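Tags: Desktop PCs > Building and upgrading > Hard drives, memory

Order of parts when rebuilding an old tower?

Posted by wultusau_pete

I'm putting an older desktop back together for my father. The case and the board are fine, and everything else is out: processor, one stick of RAM, a 3.5-inch hard drive on plastic rails, and a couple of small brackets. Last time I put the drive in first and then had no room for my hand. Is there a proper order? The cooler comes on Wednesday.

Jinlong Fu

Lay the tower on its side with the panel off and do the board first. Processor, then memory, then cooler, then the drive, then cards and brackets. Before you start, put the parts out where you can see each one. A tray with slots is good, but a towel will do – just keep the processor flat with the contacts off the cloth. 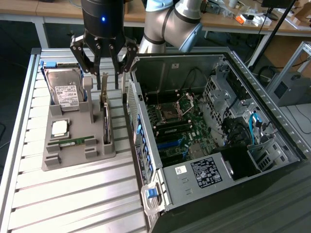
Open the socket frame all the way before you bring the processor near it. Match the corner mark and the notches, lower it straight down and let go. Don't push or slide it. Close the frame and then the lever, which does take some force.

For the RAM, open the latches, line up the gap in the stick with the key in the slot, and press on both ends until it clicks. With 2 or 4 slots the manual says which one a single stick goes in. It's often not the one nearest the processor.

Marcelino Sarmiento

Agree with the above. Check the rails on the drive too. I had a pair on backwards once and the drive stopped short of the cage. Connectors should face the side you can reach.

irer_77

just get an SSD, 1000 GB is cheap now

Contact | Terms of use | © Pimia Help Boards | Back to top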